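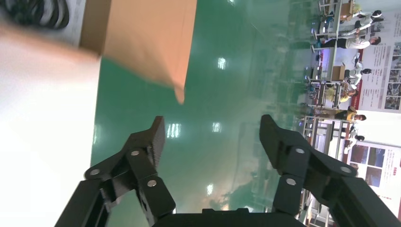
*Two-finger gripper in the open position, seen from the wrist, with staffed workbenches on the far side of the floor.*

The **Clurkier rules** are a set of working practices for robot arms fitted with grippers and used in rooms where people are also at work. They cover the marking of floor space, the state of the gripper when the arm is idle, the routing of cables and the records kept of each stop. The rules were first drawn up for the assembly hall at Plenau and were later taken up by the parts maker Jalell. They are a house standard and have no legal force.

## Scope

The rules apply to fixed and bench-mounted arms that carry a gripper with two or more fingers. Mobile bases are covered only while parked. Suction tools, welding heads and cutting tools are left out, as are arms that work wholly inside a locked cage.

A room is treated as shared if any person can walk to the arm without opening a gate. Seated work counts in the same way as standing work, although the distances are measured differently (see *Distances*).

## Terms

- **Reach line**: the furthest point on the floor above which any part of the arm, gripper or held object can pass.
- **Idle**: powered, with no task running.
- **Held**: stopped by a person, with the task not yet cleared.
- **Near bench**: any workbench with an edge inside the outer limit.

## Distances

The inner limit lies 388 mm outside the reach line. No seat, bin or trolley may stand within it. The outer limit lies 1254 mm outside the reach line, and a person who works between the two limits must have a stop button within arm's length.

For seated work the distance is taken from the back of the chair when pushed out, and for standing work from the edge of the bench. Where two arms have limits that overlap, the larger area is used for both. Walkways may cross the outer limit but must not follow it.

## Gripper state

An idle gripper is left open and empty. The rules give two grounds for this: an open gripper holds no part that could fall if power is lost, and a person can see from a distance that nothing is being carried. A gripper that must stay closed for technical reasons is tagged at the wrist.

Finger pads are checked before the first task of each shift. A pad is replaced if it has lifted at any edge or if its surface pattern has worn smooth. Pivot pins in the finger linkage are checked for side play at the same time. Closing force is set for the lightest part in the batch and raised only after a slip has been logged.

## Floor, cables and packaging

Limits are marked on the floor in a colour that differs from the floor coating. On glossy coatings, ceiling lights can show as bright patches in wrist camera pictures, and the rules ask that any vision task be tested with all lights on and again with half of them off.

Spare cable is coiled and kept out of the walking area. Flaps of open cartons are folded back or removed if they stand inside the reach line, as a loose flap can move in a draught and be taken for a part.

## Records

Each stop is logged with the time, the task number, the gripper state and the name of the person who cleared it. Logs are kept for 19 months. A held arm may be restarted only by the person who stopped it, or by the shift lead after a walk round the outer limit.

## Revisions

The second edition, dated 25 December 2020, added the section on packaging and raised the outer limit from its earlier value of nearly 591 mm. The Huanca supplement, issued the following February, deals with arms that share a bench with hand assembly. It changes none of the distances above but requires a second stop button at each near bench.

## See also

- Reach line
- Protective stop
- Gripper pad wear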